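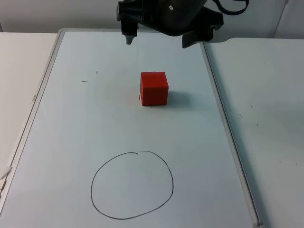
Where can you see the Dollow short film program this year?

At the Virnine, the two-screen cinema on the east side of Bondutstead. The program runs through the end of the month, entry is free, and seats are given out at the box office one hour before each screening.

I went to the cinema's open day on Mar 6, 2026, which doubled as the first evening of the program. Doors opened at noon and the building was busy by the time I got there. Visitors were let into parts of the place that are normally closed, including the projection booth, the film store and the small room where subtitles are checked.

The main screen has 189 seats. It was reupholstered last August, and the rows are now set farther apart than before, so people can get past without everyone standing up. The second screen is much smaller and is used for talks and for films that would not fill the larger room.

The booth tour took 20 minutes. The Virnine still runs film prints as well as digital copies, and the projectionist threaded a reel while we watched through the doorway. Only a few visitors fit inside at one time, so there was a wait on the stairs. Anyone who has trouble with steep steps should know that there is no elevator to this level.

Downstairs, the film store holds 1098 titles, most of them shorts and local newsreels. More than half came from the old Bloxham film library when it closed. The cans are shelved by year and then by title. A few had been opened on a table, and staff explained how they check for shrinkage and torn perforations before a print is cleared for showing.

The subtitle room was the part I liked most. Two of the Dollow films had arrived with English titles that ran too long to read in the time given, and we were shown the original lines next to the shortened ones. One joke had been dropped completely.

The evening screening started a few minutes late. Five shorts were shown, with no break. The second, a story about a ferry ticket clerk, got the biggest response. The fourth was slow and a number of people left during it. Sound in the main room was clear, though a bit loud from where I sat near the front.

Food was limited to popcorn, tea and a tray of rolls that ran out before six. There is a bakery across the street that stays open late.

Parking behind the cinema was full all afternoon – the lot by the Bloxham road bridge had space and is a short walk away. The number 2 bus stops outside, with the last one back to the station at 10:40.

The remaining screenings are listed on the board in the lobby.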